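The Countertop Cup, and Other Places Utensils Go to Retire

Posted 30/05/2025 in Kitchen, Small Fixes

Every kitchen has a cup. It may be a crock, a jug with a chip in it, or a thing bought for pencils. It starts out with a wooden spoon and a spatula, and within a year it holds a melon baller, a souvenir pizza cutter and a single knitting needle. Getting the spatula out means lifting four other things by the ears.

I have strong feelings about the cup, having spent most of last August putting one kitchen's worth of tools into some kind of order. What follows is what stuck.

Empty it first

Tip the whole lot into the sink. Do not sort it on the counter, where you will be tempted to put things straight back. Wash everything, including the items you believe to be clean. A utensil that lives beside a stove collects a fine film of cooking grease, and dust loves grease the way relatives love a spare room.

While the tools dry on a towel, look at the bottom of the holder. I have found a birthday candle, two twist ties and a crumb the size of a thumbnail that I chose not to identify. Mesh holders let the crumbs out, which is good for the holder and less good for the counter, so wipe under it too.

Washing mesh

Wire mesh laughs at a sponge. Use an old toothbrush with dish soap and warm water, and work from the inside out so the gunk leaves by the shortest route. Rinse under the tap, shake it hard over the sink, and stand it upside down overnight. If the coating has started to flake, retire it to the garage and let it hold paintbrushes.

The Fillar brush set has a skinny one that gets along the seam where the mesh meets the rim. A toothbrush does nearly as well and you already own one.

What earns a spot

My rule is that anything I reach for with one hand while the other hand is stirring may live on the counter. The rest goes in a drawer. A whisk passes, grudgingly. It wrecks every drawer it enters, snagging the peeler and holding the thing shut from the inside. Chopsticks pass if you cook with them. Stand them up and they take no room at all.

Knives do not go in the cup. A slotted block or a wall strip, please, and the block goes far enough back that you aren't reaching across it for the salt.
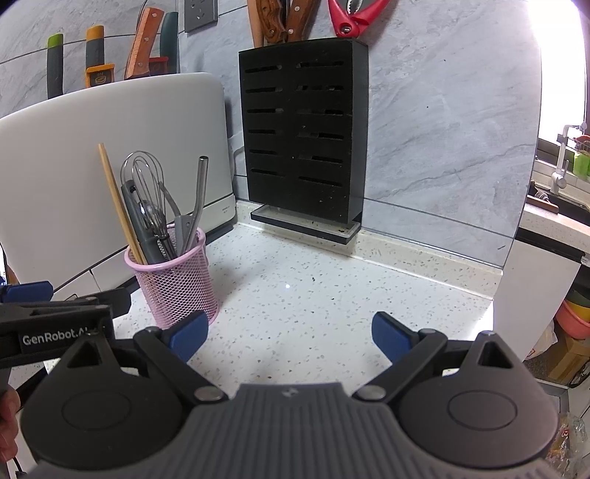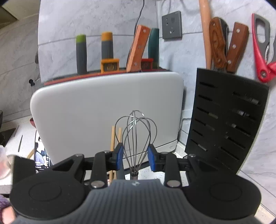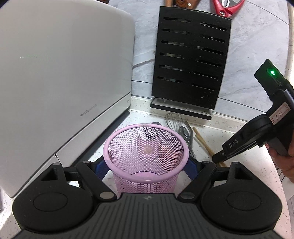 How often should a utensil holder be washed?

Once a month suits most kitchens. If yours sits right next to the stove, make it every two weeks, and wash it sooner if anything went in damp and the bottom smells like a pond.

Arranging the survivors

Handles down, business end up, so you can see what you're grabbing. People will tell you this is unhygienic. Those people are free to grab the wrong end of a spatula during a sauce emergency.

Long things go at the back, short things at the front. If the cup leans when you load it, put the heavy items on the wall side. A folded square of rubber shelf liner in the bottom stops the clatter and keeps a light holder from tipping over every time you pull out a ladle. Cut the liner a little small. Cut to the exact size, it curls up at the edges and traps everything you were trying to get rid of.

Don't fill it past the point where one tool comes out alone. If two come out together, one of them has to move to the drawer. I don't care which.

Knife block duty

Pull every knife out and turn the block over, if it is the kind you can lift, and tap it on a newspaper. You will be surprised and slightly ashamed. A pipe cleaner dipped in a little white vinegar gets into the narrow slots. Let the block dry completely before the knives go back, a full day if it's wood, and put the knives away dry every time after that. A wet knife in a closed slot is how you grow your own science project.

Wipe wooden handles with mineral oil when they start to look chalky. A few drops on a rag is plenty. The Heywood bottle I bought held enough for 600 handles, at a guess made in bitterness, and it will outlive me.

Speckled counters, a warning

A speckled countertop hides crumbs beautifully. This is why people buy them and why they end up with ants. Don't trust your eyes. Run a flat palm over the surface at the end of the day, and then do it again behind whatever you never move. I move everything off the back corner once a month, set a timer for 25 minutes, and quit when it rings no matter how bad the toaster tray looks.

What to spend

Very little. The fancy Stener rotating carousel cost more than the pan I use every day, and it spun so freely that the ladle kept coming round to meet me. I gave it away. A Baseo liner roll is enough for two cups and a drawer, with a strip left over for the cutting board that slides.

If you have an extra 30 minutes, do the junk drawer next. The knitting needle probably has a twin in there.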